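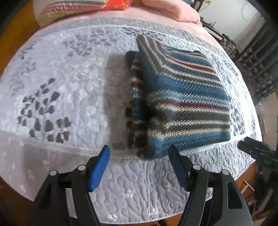 Does the folding cell take work away from the hand-folding bench? At Itadton it has moved work so far: the bench folds fewer plain items and spends more time on sorting, heavy knits and rejects.

Notebook, knitwear handling, January 23, 2025. Continues from the November pages on the Tang cell.

Batch today was 425 items, mixed returns from Kumivley. Plain jersey and thin wool went through the cell, all heavy and patterned knits to the bench as before. Cell stopped nine times. Stops are logged in the cell software with a code, but code 30 covers both "edge not found" and "two layers picked," so the log is no use for telling them apart. Operator wrote the difference on the paper sheet. Keep the paper sheet until the codes are split.

Heavy knits remain the problem. Stretch is uneven between body and cuff, so a sleeve that is brought across by the cuff lands long and the fold line drifts. Bench staff correct for this without thinking about it and had trouble putting it into words when asked. Closest version: hold the sleeve above the cuff, let the weight settle, then lay it over. Added to the draft procedure in those words. Stripes help a person judge whether the fold is square. They do not help the cell, which works from the outline only – worth raising with Grusia when the vision settings are next opened.

Staffing. Two people per shift on the cell, one loading and one on stops and inspection. The loading job is the weaker of the two. It is repetitive, the pace is set by the cell, and the loader can't step away without the whole thing idling. Under the old arrangement each person at the bench chose the order of their own pile. Complaints on the feedback sheet are mostly about this, very few about the cell itself. Rotating the two positions at mid-shift was tried this week. Both shifts want to keep it.

Inspection station also needs a stool and a better lamp. Charcoal and navy are hard to check for pulled stitches under the present light. Requested once already, no reply. 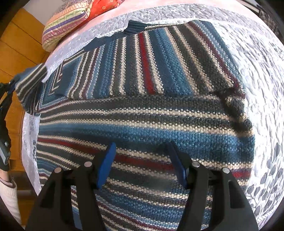
Who decides when an item is pulled from the cell and folded by hand? The operator on inspection decides, and no approval from the shift lead is needed.

This was not written down anywhere before today. Evening shift had been asking first, day shift had not, and the reject counts for the two shifts were being compared as if they meant the same thing. Old comparison struck out on the previous page. Restart the count from the next batch.

Pay grade for the inspection job is still open. It is currently graded as bench work, although it now includes clearing stops and a first-level restart. Sent to the site office with the task list attached.

To do:
Split code 30 in the software, or get a written reason why it can't be split.
Chase lamp and stool.
Second person from evening shift to be trained on restart – at present there is only one.
Hold the heavy knits at the bench until the sleeve step has been reviewed by the people who do it.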